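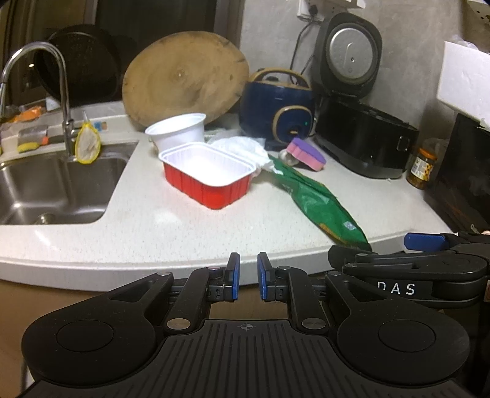

2. The Blue Pads

So Sunday I'm at Carmela's counter with the gripper, and she's yelling from the hall, did you fix it yet? No, Carmela! I'd swapped the left pad (her cousin Osvaldo had glued the old one on crooked, bless him) and run it open and shut 34 times, and it still pulled a hair to the right.

"Check the pins," she yelled.

I'd checked the pins. I checked them again, and okay, one was nearly out. I pushed it home with my thumb and didn't say a word. Her rice cooker was open and I was starving.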